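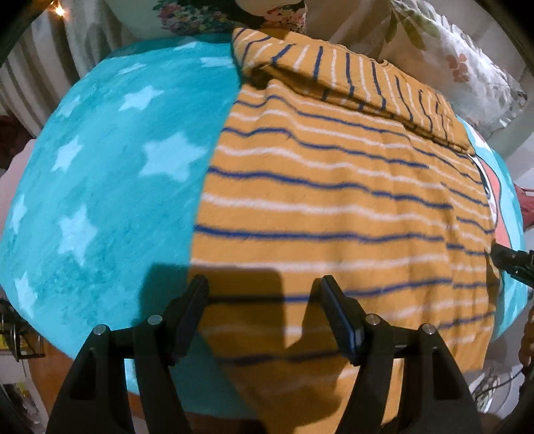
Mustard with navy and off-white stripes, laid over the turquoise blanket.

Onow Fabric Shaver, rechargeable model
Reviewed by Leokadia Nowicki

I have owned three fabric shavers. The first ran on two AA batteries and stalled on anything thicker than a T-shirt. The second was a Birkar corded model that I used for years and still have. The third is the Onow, which I bought in April with my own money after the cord on the Birkar started cutting out near the plug. I have used it on sweaters, socks, a wool coat, couch cushions and a few things I didn't care much about, to see what it would do to them.

What you get

The box has the shaver, a charging cable, a spare blade, a small brush and a plastic cap for the head. There is no wall plug. There is also no bag or case, so if you travel with it the cap is all that keeps the head from getting dented, and the cap is a loose fit. Mine came off in a suitcase on the first trip.

The shaver has a round metal screen on the front with a three-arm blade behind it. The handle is rubber on the back and smooth plastic on the sides. One button turns it on and steps through three speeds. You have to go through all three speeds to turn it off, and I have not gotten used to that.

How it shaves

On flat, tightly made fabric it is very good. The couch cushions had a layer of gray pills on the side where people sit, and the Onow cleared each one in a few minutes on the middle speed. The coat took longer because of the seams and pockets, but it came out looking close to how it did when I bought it.

Knits take more care. The low speed is the only one I would use on a loose sweater. The medium speed pulled a thread on an old gray cardigan near the elbow, and I think that was partly my fault for pressing down. The manual says to hold the fabric flat and let the head move over it without pressure, and the manual is right. If you bunch up the fabric at all, the raised part goes into the holes in the screen and gets cut with everything else.

Fuzzy fabric is a different problem. Some cloth is supposed to have a nap, and the shaver can't tell that from pilling. I ran it over one corner of a brushed flannel pillowcase and now that corner is thinner and shinier than the rest. Fleece and plush throws should be left alone for the same reason. For those I went back to a plain lint brush.

Striped knits

Xóchitl Galindo wrote in after my review of sweater combs to ask if a shaver would blur a stripe. Her trouble was dark lint from one stripe sitting on the light stripe next to it. I tried it on a few striped things. The shaver takes off loose fuzz of both colors and the edge between them looks a little sharper afterward. It won't help if the dye has run or if the yarn itself is hairy, because the hairs are part of the yarn. Go along the stripe, on low, and stop when the pills are gone. If you keep going you start to take yarn.
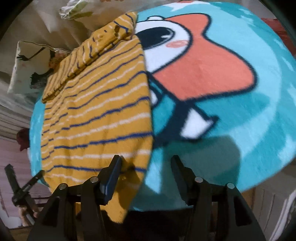

The stripes change direction where the cloth is doubled over.

Seams, cuffs and hems are slower. The head is wide, so it rides up over a seam and misses the strip right beside it. My old Birkar had a smaller head and did better along edges. For cuffs I put my hand inside and stretch the cloth a bit over my knuckles. For necklines I mostly use the sweater comb.

Battery

The battery is listed as 2000 mAh. I got through the coat and all the couch cushions on one charge, on different evenings, and there was still some left. It slows down before it dies, and when it slows down it starts to tug. I would plug it in at the first change in the sound. You can use it while it charges, though the cable comes out of the bottom of the handle where the heel of your hand wants to be.

The charge light is green when full and red at all other times. There is nothing in between, so a half-full battery and a nearly empty one look the same.

Noise and mess

It is quieter than the Birkar. On high it is still loud enough that I turn up the TV. The lint cup holds a fair amount and pulls straight off the back. It pulls off a little too easily, and I have dumped gray fluff in my lap twice. Lint also packs in under the blade, where you need the brush to get at it. Take the battery life seriously but take the cleaning more seriously: after a whole coat without a cleaning mine was barely cutting.

Blades

Replacement blades come in a pack of two for $12. I changed mine after the coat to see if there was a difference, and there was, a small one. The blade lifts off with your fingers once the screen is unscrewed. Turn the thing off first. There is a safety switch that is meant to stop the motor when the screen is off, and on mine it works.

Compared with others

The Trallodex is the one most people ask me about. It costs $10 less and has a bigger lint cup, but it has one speed and that speed is fast. I borrowed one for a week and would use it on upholstery and nothing else. The Laskowska comb is not electric and takes much longer, and it is still what I reach for with anything thin or old. The store page for the Onow had 589 customer reviews when I ordered, and the complaints I read were mostly about the lint cup. I agree with them.

Would I buy it again

Yes, for coats, cushions, socks and sturdy sweaters. If you mainly own fine knits, get the comb and save the money. I would like a tighter cap and a separate off button.

Good: low speed is gentle, long battery life, quiet for what it is, easy blade change.

Not so good: loose lint cup, loose cap, poor along seams, cycling through speeds to turn it off.

Rating: 4 out of 5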